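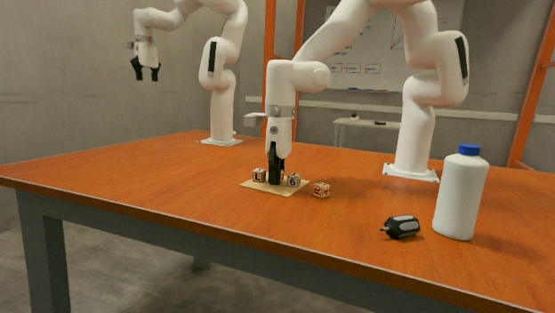
Jan 24, 2022

I finally went through the email numbers for the Roscombe shop. The list stood at 1,627 names when I pulled the report, and 123 of them had clicked on anything since March. The rest either open and close or don't open at all.

Firkon lets you tag people by last click, so I split the list that way and cut the sends from five a month to four. The Prustport store gets its own version now. Bouvier still wants a coupon in every subject line. I'd like to try a few without one first.

Paid search is next. I haven't looked at that account in a while.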